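Fabric sleeves vs bare silicone on hand-held gripper fingers

Started by mkumsa

mkumsa
We have two hand-held grippers on the bench, a Fomby and a Ladon, and I'm trying to settle on fingertips before we record a bigger set in August. The Fomby came with bare silicone tips. The Ladon has fabric-covered fingers. Same wrist camera on both, same tasks, same three people taking turns.

So far the silicone holds better on anything smooth, and the fabric slides better along edges. I expected the first part. The second part surprised me, and I'd like to know if others see it. Thanks in advance.
Meron Kumsa

tendon_slack
What are the tasks? "Holds better" means very different things on a mug and on a sponge.

mkumsa
Mostly household stuff and wooden toys. Pick, place, push along a slot, turn a knob. 242 takes so far, split evenly between the two grippers.

gearlash
I would not use fabric. It picks up lint and it wears at the tip, and once the tip wears your early takes and your late takes don't match. Silicone you wipe down and carry on.

ahadgu
Silicone wears too, you just don't see it. Ours went shiny after 4 weeks and the grip dropped off. We log tip changes now, and I'd do that with either material. The sleeves are cheap enough to swap every Sunday night.

Also check your controller. The Demissie board we had was closing harder than the number we typed in, and we blamed the tips for a month.
-- Amanuel Hadgu

gearlash
Swapping every week means somebody has to remember to swap every week. On our last job we had 2279 takes and I can tell you exactly where people forgot.

tendon_slack
That's a logging problem. It has nothing to do with fabric.

gearlash
It's a problem you don't have if the tip doesn't need a sleeve.

mkumsa
Good point on the controller. I'll put a scale between the fingers tomorrow and compare both.

On the edge thing, the toy with the wavy slots is where it shows up most. With silicone the tip grabs the wood and the slider jerks. With the fabric finger I can come down near the top rim and feel my way along to the animal sliders. The gears on the end panel I haven't tried with both yet, so no opinion there.
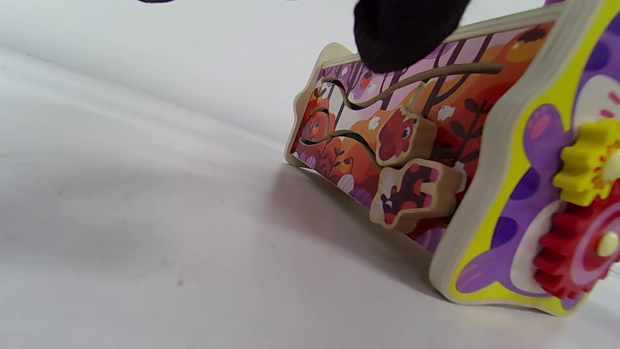

ahadgu: I'd run the gears before deciding anything. A slider only needs a push in more or less one direction. A gear needs the tip to stay put on a tooth while your hand moves around it, and that's where I'd expect silicone to win. If it does, you have a real trade and you pick by which task you have more of.

mkumsa
Fair. I'll do the red gear with both fingers, same person, back to back.

vollus_user_3
Has anyone tried one of each? We run a Vollus with silicone on one finger and a sleeve on the other. It looks odd and it needs a note in the log about which side is which, but people stopped complaining about slots and we didn't lose much on cups.

gearlash
Now you have two kinds of wear to track.

vollus_user_3
Yes. We track them.

tendon_slack
Meron, if you post the scale readings, please list the finger opening too. Ours changes a lot between nearly closed and wide open.

mkumsa
Will do. Readings at 3 openings for each gripper, probably tomorrow after lunch.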